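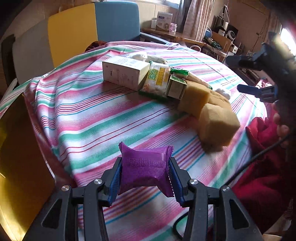 Snack end of the table, striped cloth on duty. The purple one is what I'm asking about.

Forum > Kitchen & Table > Snacks and Small Stuff

Topic: Snack table by the window – what stays out, what goes in a tin?

crumbledrawer wrote:
Every August the cupboard gets emptied onto the round-cornered table and I find out what kind of person I've been since the last one. This year I have been a person who buys things in ones and twos and then hides them from herself.

So far there's a white carton, a clear bag with Wei Dan on it and green ends, a little dark green box with a cream front, a long packet with bright green tips, and some yellow-brown spongy bread I'm fond of and will not be taking questions on. And the purple packet. Shiny, puffed up like a pillow, crimped at both ends, no memory of buying it.

Two things. One, does the bread go in a tin or stay in the open until it's eaten? Two, the right side of the table gets full sun and I have nowhere else to put anything. Does it matter for sealed packets?

The cloth is staying. I know what it looks like.

potlid_19 wrote:
Bread goes in a tin. I don't know how this is a question. Sponge type bread left out overnight is a dish sponge by breakfast.

mildpickle wrote:
Disagree with potlid. A tin makes the outside sticky, especially in summer. Paper bag, top folded over, eat it within two days. If you can't eat it in two days you bought too much bread, and that's a separate thread.

Also I love the cloth. Pink and green on the diagonal is a brave thing to do to a table.

potlid_19 wrote:
It's only sticky if you put it in warm. Let it cool, then tin.

mildpickle wrote:
It came from a shop. It cooled on the bus.

Ferrisbun wrote:
On the sun question: yes, it matters. Sealed isn't the same as happy. Anything fried or with nuts in it goes off faster in the light, and anything with chocolate turns into a flat thing shaped like the bottom of its packet. I lost 6 chocolate wafers that way on a windowsill in Pramunham and I still think of them.

Move the whole lot a foot to the left. Costs nothing.

crumbledrawer wrote:
A foot to the left is where the cloth goes over the edge in a heap. It bunches up on that side and anything I put near it slides off in slow motion. I've been meaning to pull it straight since spring.

Ferrisbun wrote:
Then pull it straight?

crumbledrawer wrote:
We'll see.

tablemat wrote:
Can I be boring about the cloth for a minute. If it bunches on one side and not the others, it's a rectangle that's too big for the table. People buy for the length and forget about the corners. I had the same trouble with a Flamirwood one, lovely thing, hung like a bath towel. You can fold the extra under and use cloth clips (a pack of 4 does a small table), or hem it, or do what I did and just get used to it.

Don't iron it with the snacks on.

potlid_19 wrote:
Has anyone asked what's in the purple packet

mildpickle wrote:
Guesses: a single cake. The puffy little packets are nearly always a single cake with something in the middle.

Ferrisbun wrote:
Could be nuts. Could be a moist towelette from a restaurant, I've been fooled by those.

tablemat wrote:
That's a very generous towelette.

crumbledrawer wrote:
Update. I moved a few things. The purple packet has been given its own bit of cloth, with company, while I think about it. Still sealed. I gave it a gentle squeeze and learned nothing.

I did look in the drawer where I keep receipts and found one from Tandell with 19 items on it, all of them listed as GROCERY. Thank you, Tandell.

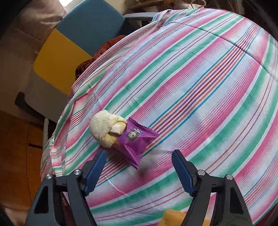
Page 2 of this topic

Ferrisbun wrote:
Excuse me, what is that next to it

crumbledrawer wrote:
Plush thing. It's been living on the table longer than the snacks have.

mildpickle wrote:
Is that a knitted hat? It looks like it has a knitted hat. With a little nub on top. I've changed my mind about the whole thread, I'm here for the hat now.

potlid_19 wrote:
Soft toys and food on the same cloth. Crumbs get in the fuzz and you will never get them out. I say this as someone who has gone at a stuffed rabbit with a toothbrush.

mildpickle wrote:
The packet is sealed, potlid. There are no crumbs. You're describing crumbs of the future.

potlid_19 wrote:
There's bread on that table. Where there is bread there are crumbs.

tablemat wrote:
With potlid on this one, sorry. Pale yellow fuzz shows everything. Put it on a chair while you eat and bring it back after.

Ferrisbun wrote:
You can see the cloth better in that one though. There's a stripe across the middle with turquoise and orange and purple in it that I hadn't noticed. The packet nearly matches. Maybe that's how it got lost, it was hiding.

crumbledrawer wrote:
It was in a cupboard behind the rice, but I like your version.

Right, decisions. The bread gets a paper bag because I own a paper bag and don't own a tin. Packets go in the wide basket from Murthy, out of the sun, with the box and the carton next to it. Plush thing goes on a chair at mealtimes, under protest.

potlid_19 wrote:
You asked whether to use a tin and you don't own a tin?

crumbledrawer wrote:
I was going to buy one if you were all very persuasive. It was 2 against 2 in my head so I saved the money.

potlid_19 wrote:
Who was the second against?

crumbledrawer wrote:
Me.

tablemat wrote:
Write the date on the bag or you'll be back in here next August asking about a mystery loaf.

mildpickle wrote:
Are you going to open the purple one or not

crumbledrawer wrote:
After dinner. If it's a cake I'm not sharing and if it's a towelette I'm deleting the thread.

Ferrisbun wrote:
Still say nuts.

potlid_19 wrote:
Check the date on it first. And pull the cloth straight while you're up.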